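Acta de la reunión de vecinos de Skekgate sobre el tráfico en el cruce de Flallon

Reunión de enero, en la sala de la calle Haugland. Empezamos a las 19:10, con diez minutos de retraso, y la culpa fue mía porque no encontraba la llave del armario de las sillas. Tomo nota yo, Ulla Tangen, así que si algo no os cuadra me escribís y lo corrijo antes de la próxima. Preside Ngan-ling Yuen.

1. Acta anterior
Se aprueba tal cual, salvo que puse "calle cortada" donde tenía que poner "carril cortado". Perdón, que no es lo mismo ni de lejos y alguno se llevó un susto.

2. El accidente del cruce
Lo que más nos ocupó, como era de esperar. Ngan-ling leyó la nota que nos mandaron sobre el choque entre la furgoneta y el autobús de la línea 14. Hubo 2 heridos leves, los dos ya en casa (¡menos mal!), y la carretera de Skaltitz estuvo cerrada toda la tarde. El desvío mandó a todo el mundo por Haugland, que es estrecha y tiene coches aparcados a ambos lados, y aquello fue un tapón monumental. Yo tardé tanto en llegar a casa que se me descongeló el pescado.

Varios vecinos contaron que el semáforo llevaba días en ámbar intermitente. No sabemos si tuvo que ver con el choque y Ngan-ling pidió que no lo diéramos por hecho, cosa que me parece sensata, aunque en la sala se oyó algún bufido. Lo que sí queda acordado es preguntar por escrito cuándo se avisó de la avería y quién la tenía que arreglar.

3. Desvíos
Aquí hubo más discusión. Unos quieren que el tráfico pesado salga por la ronda en cuanto se cierre Skaltitz, y otros dicen que los camiones no se van a enterar si el cartel se pone ya dentro del pueblo. Yo estoy con los segundos, lo dije y lo dejo aquí escrito. El cartel tiene que estar antes de la rotonda de Flallon o no sirve de nada. Se vota pedirlo así: 16 a favor, el resto se abstiene.

También salió lo del estudio de tráfico de 2014, que recomendaba un paso elevado en el cruce y que sigue en un cajón. Me toca a mí buscar la copia en papel. Si alguien la tiene, que me ahorre la tarde, por favor.

4. Sala y material 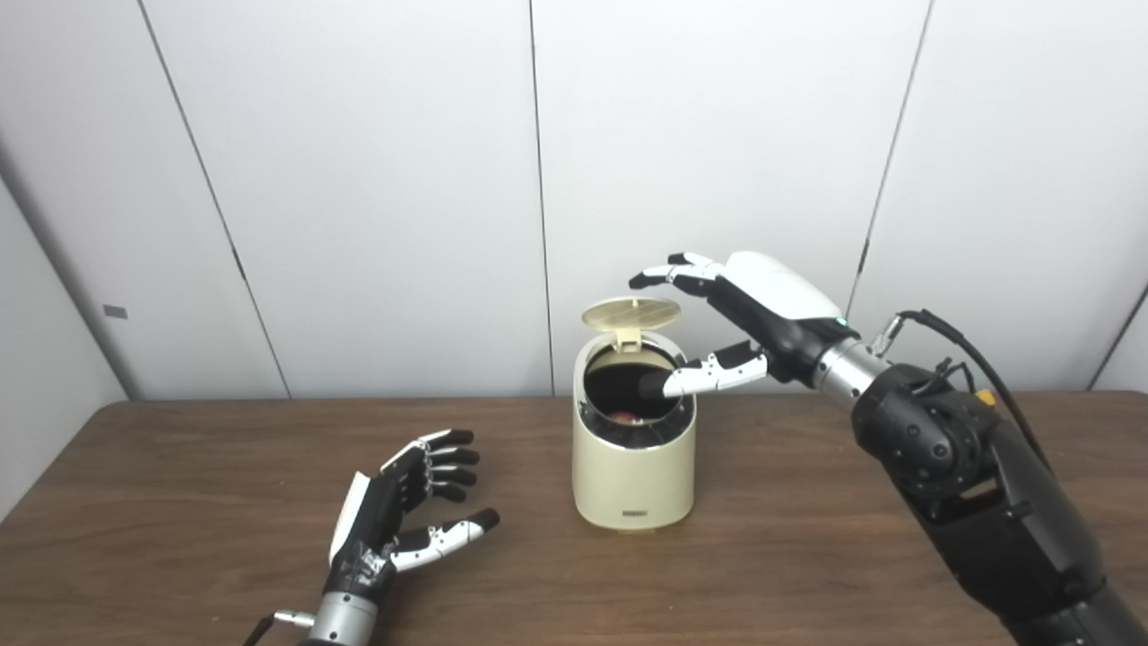

El cubo con la tapa levantada, sobre la mesa.

Seguimos sin proyector, así que el plano del cruce se fue pasando de mano en mano y volvió con una mancha de café. Para la próxima llevo dos copias. Las sillas se recogen entre todos, que la última vez nos quedamos tres.

5. Paso de peatones del colegio
La pintura está casi borrada y por la noche no se ve nada. Se pide repintado y una farola más en el lado de la panadería. Ngan-ling se encarga de la carta y yo de las fotos del paso, que haré a la hora de la salida.

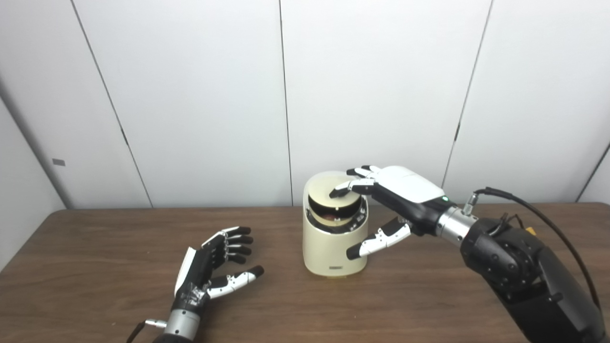 Alguien propuso además poner bandas reductoras, pero los que viven justo delante se acuerdan del ruido de las anteriores y no quieren ni oír hablar del tema. Lo dejamos pendiente hasta que haya respuesta sobre la pintura.

6. Ruegos y preguntas
Se pregunta si el autobús va a recuperar la parada de Haugland. No lo sabemos, lo añado a la carta. Se pide también que avisemos antes de los cortes por el grupo de mensajes, y que el grupo se use solo para eso (va por los de los memes, que ya sabéis quiénes sois).

Terminamos a las 20:45. La próxima reunión, en la misma sala, en cuanto tengamos contestación a lo del semáforo.

Ulla Tangen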